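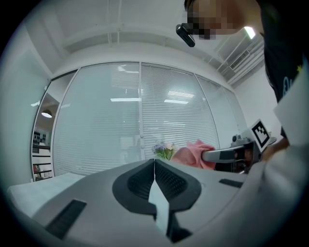
Vurnden Reading Buddies – progress report
14/07/2024
Prepared by Raluca Rusu for the Duken Fund

The grant covers 50 children over one school year. All places are filled, and on paper we are on track. I would be careful with that phrase.

Sessions planned to date: 2,400
Sessions held: 2,028

Most of the gap comes from children being pulled out for testing, which the schools swore would not happen. They have now sworn again. I have asked for it in writing.

Reading scores went up at both schools. I don't put much weight on this. Children's scores tend to rise over a year anyway, and we have no comparison group – I raised this in the first report and would still like one. Teachers say the children are keener to read aloud, but teachers are also kind to people who bring free books.

The Zurkano tracking software has not earned its fee. Six tutors have gone back to paper logs, and I have stopped arguing with them. Dijkstra Elementary never got its logins. Unless that is fixed in August, I suggest we drop the software and spend the money on bus fare for tutors, who keep asking for it.

Spending is within budget, partly because we paid for fewer sessions than planned. Please don't read that as a saving. I would like to carry the balance over and need your answer before the fall schedule is set.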